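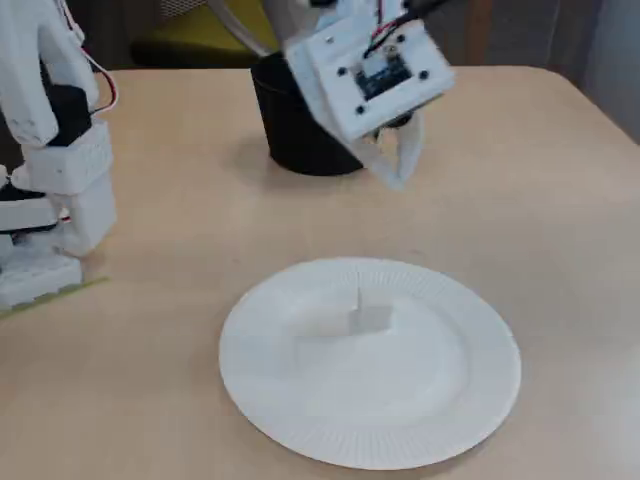 Issue 300 | Page 2

The Second Life of the Corner Bakery

By Nuria Bermúdez

At ten to five in the morning the lights are on at Kuzmenko and the radio is playing something with a lot of accordion in it. Orest Antoniuk has his arms in a tub of rye dough up to the elbows, and he's singing along, badly and very loudly. I've been up since three to get here and I could not be happier.

Small bakeries are coming back, and they're coming back to the streets that lost them. Raltine, where I grew up, had bread on nearly every corner when my mother was a girl. By the time I left for college you drove to the supermarket and took what was in the bag. Now I can walk from the train station to the river and eat my way there – a cheese roll, a slab of honey cake, a heel of warm rye with far too much butter on it.

Kuzmenko opened in May in what used to be a shoe repair shop. Antoniuk kept the counter and the old brass hooks, and he put the oven where the stitching machines stood. He runs the place with Roksolana Hrynyshyn, who trained as a pastry cook and makes a poppy seed roll so tightly wound that a slice of it looks like tree rings. They sell out most days before lunch. When they do, they lock the door, eat soup together in the back and start on tomorrow.

"People ask why we don't just bake more," Hrynyshyn told me, dusting flour off a tray. "The rye needs its night. If I rush it, you'll taste that I rushed it, and then you won't come back on Saturday."

The starter lives in a crock under the stairs and smells like green apples. I asked for a spoonful to take home and got a jam jar full, plus a stern talk about feeding it.

Across the river, Kátia Holanda is doing something completely different at Cuvero, and the line is just as long. Her cheese breads are the size of a walnut, crisp outside and stretchy in the middle (eat them in the street, they won't survive the trip home!). She grew up making them with her aunts and still shapes every one by hand, two at a time, one in each palm. On weekends she adds a corn cake with fennel seed that I've thought about every day since.

The two shops trade. Kuzmenko sends over rye in the afternoon, and Cuvero sends back a paper sack of cheese breads, which rarely lasts as far as the kitchen.

Both buy flour from Matvii Sydorenko at Windico, a mill on a site where grain has been ground since 1617. He drives the sacks into town himself and stays for coffee, and he'll tell you which field the rye came from and how much rain it got. This year's crop drinks more water, he says, so the bakers have had to relearn their own recipes.

Kuzmenko and Cuvero will share a table at the harvest market on Tue 30 October, outside the old post office. Doors open at seven. Bring a bag, bring cash, and save me a poppy seed roll.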